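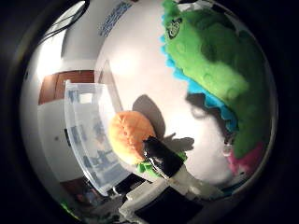 MEDIA RELEASE
For immediate release

Sandbridge Toy Library opens plush collection to borrowers after year-long sorting program

SANDBRIDGE: The Sandbridge Toy Library has opened its plush collection to general borrowing for the first time, following a year of sorting, cleaning and cataloguing at its Mudside depot. A total of 367 soft toys are now listed in the library's public catalogue and may be reserved by any member household.

Soft toys have been donated to the library since its earliest days but were previously kept for in-house play sessions only. Under the new arrangements, plush items will be lent on the same terms as puzzles, ride-ons and construction sets, with a standard loan period of three weeks.

"Families have asked for this for a long time," said Aniela Zieliński, Manager of Collections at the Sandbridge Toy Library. "Our position was always that we would not lend a soft toy until we could say with confidence when it was last cleaned, what condition it was in and where it belonged on the shelf. We now have a process that allows us to do that for every item in the collection."

The collection is organised by theme. Fruit and vegetable plush, much requested by kindergartens and family day care educators for pretend shops and market stalls, forms the largest group. Animals, vehicles and characters make up the remainder, together with a small number of oversized cushions that may be borrowed for group use.

Each toy is inspected on arrival for loose seams, worn fabric and detached trims. Felt leaves, fringes and other sewn-on parts are checked by hand, as these are the parts most likely to lift with repeated handling. Items that pass inspection are cleaned, photographed, entered in the catalogue and placed in open clear plastic bins. Items that need mending are set aside for the sewing bench and inspected again before they are released for loan.

The decision to use clear bins followed a trial at the Mudside depot, in which staff compared them with the lidded coloured tubs used elsewhere in the library. Staff taking part in the trial reported that returned toys were put away more quickly and that fewer were placed in the wrong group. Colour is now recorded as a search term in the catalogue, so that an educator planning a lesson on orange foods, for instance, can find suitable items without visiting the depot.

The sorting program was supported by a grant of $3951 from the Jornetti Community Fund. The grant met the cost of storage bins, shelving labels, mending supplies and a second drying rack. The fitout of the sorting area was carried out by Patrício Joinery, which supplied a white-topped workbench and adjustable shelving at a reduced rate.

Rizwan Warraich, Grants Officer at the Jornetti Community Fund, said the program met the fund's aim of extending the working life of household goods.

"Soft toys are among the most commonly discarded children's items and among the hardest to pass on," Mr Warraich said. "The Sandbridge Toy Library presented a modest and carefully costed proposal, and the fund is pleased to see the collection available to the wider community."

Borrowing conditions

Member households may borrow up to three plush items at a time, in addition to their ordinary toy allowance. Kindergartens, playgroups and family day care services holding a group membership may apply for a larger themed set by contacting the Collections desk.

Borrowers are asked not to machine wash or tumble dry any item, and to return toys in the drawstring bag provided. Marks, loose stitching or missing parts should be noted on the return slip. No fee is charged for ordinary wear. Toys returned damp will be held at the depot until they have dried fully and will not be available for reservation during that period.

Plush items may be collected from the Mudside depot or from the main counter at Sandbridge during regular opening hours. The Mudside depot closes at 4.30 pm.

Donations

Donations of plush toys will resume in July. The library will accept clean soft toys in sound condition, with eyes, noses and trims securely attached. Fruit, vegetable and bakery shapes are particularly sought, as are larger pieces suitable for group play. The library is unable to accept toys containing batteries, loose bead filling or strong fragrance.

Donors are asked to leave any sewn-in care label in place, as it is used to determine the correct cleaning method. Toys that cannot be added to the collection will be offered to the sewing bench for use as patching fabric and stuffing.

About the Sandbridge Toy Library

The Sandbridge Toy Library is a not-for-profit lending service for families, carers and early childhood educators in Sandbridge, Mudside and neighbouring districts. It lends toys, games and play equipment suited to children from birth to school age. Membership is open to all residents, and concession rates are available.

Media enquiries

Aniela Zieliński
Manager of Collections
Sandbridge Toy Library

Interviews and visits to the Mudside depot may be arranged on request.

ENDS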